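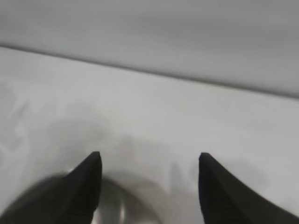
In Praise of the Slow Reply

My grandmother answered letters on the first of the month, all of them, at the kitchen table with a pot of tea (and usually a plate of something with raisins), and I never heard of anyone being offended by the wait. I think about her whenever my phone buzzes and I feel that little tug to type something, anything, right away.

I'd like us all to take a day or two again. A friend in Zeltwood once took 16 days to write back to me, and what came was four pages long and so full of good gossip that I still keep it in my desk!

So if you've written to me since October, please be patient. I'm getting the tea on.

Recent posts
Why I Still Buy Stamps
A Walk Around Zeltwood
The Trouble with Group Texts

Contact | Copyright 2020 | Back to top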